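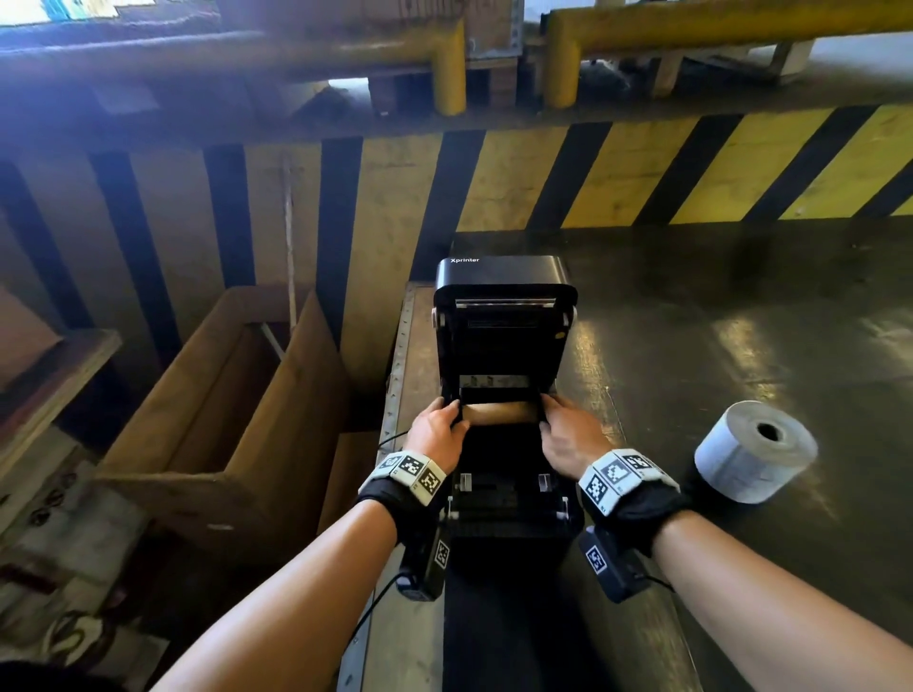
Chapter 7
Labels and Stock Records

7.1 Why items are labeled

A stock record is a statement about goods that are somewhere else. The clerk who reads it cannot see the shelf, and the picker at the shelf cannot see the record. The label connects the two. When a label is missing, unreadable or attached to the wrong carton, the record may be correct in every field and still be useless.

This chapter covers three types of label: the item label, the carton label and the location label. Item and carton labels are usually printed on the premises, on a small label printer loaded with a roll. Location labels are fixed to the shelving and are replaced only when the layout changes.

7.2 The Figueroa warehouse

The worked problems use the records of Figueroa, a parts wholesaler introduced in Chapter 4. The warehouse holds 1,385 stock lines in 410 locations. A line may occupy more than one location, and a location may hold more than one line. During the February count, 53 lines showed a difference between record and shelf. Of these, 21 were traced to labeling errors. The remaining 32 were errors of receipt or issue and are treated in Chapter 8.

7.3 Terms used in this chapter

Line: all units that share one stock number.
Location: the smallest space that has its own address.
Relabel: to replace a label without changing the record.
Orphan: a carton with no readable label. An orphan is held apart from saleable stock until its stock number has been confirmed by a second person.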